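Shed arm learns to pick up its own welding rods

22/11/2021

Big week out in the shared shed! Fouad Ezzat and I have been building a robot arm for the Stollach workshop since January, and we've finally got the simulated version going well enough that I'm happy to show it around. The idea is pretty simple — you ask for a box of rods, and the arm fetches it for you while your gloves are still on.

We call the whole thing Drarnik. The real arm is still in bits on the bench (I'm waiting on two motors), so for now all the practice happens on the computer. I've modelled the table, the rod packets and a plain green block, and the arm gets 200 tries a night at grabbing whichever packet I've picked.

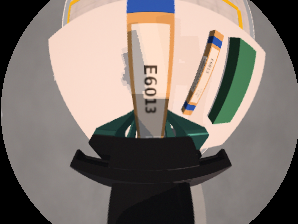
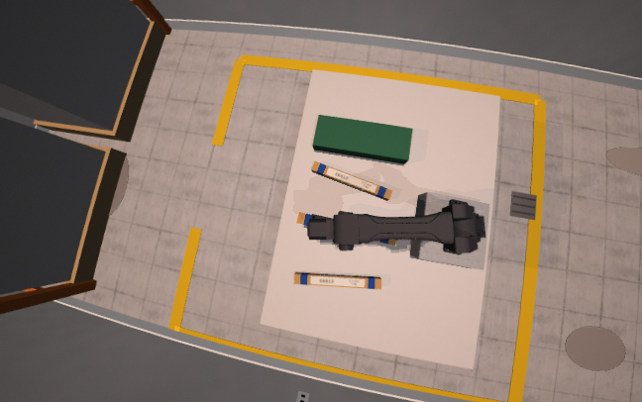 E6013 is the lettering on the packet in the gripper in the first one.

Long skinny boxes have been a right pain, I have to say. Grab one too close to the end and it swings about like a gate. Fouad spent three evenings on the finger shape and then threw most of it out, and the version we've got now is his sixth. I like it a lot more than he does! He still wants softer pads on the real ones, and he's probably right, but I've already printed a set in the hard stuff and I'm stubborn.

Shaimaa Belhaj has offered to do the wiring once the motors turn up, which is a huge relief to everyone who has seen my soldering. She also wants a proper stop button in easy reach of the bench, and she's not plugging anything in until there is one. Fair enough.

So far we've spent 212 dollars, mostly on bearings and a second-hand power supply that hums a bit. There's room for up to 6 people if you'd like to come and have a look on the next build night. Bring a mug, and if you've got any old flat belts lying around at home, bring those too — we're after a couple for the base.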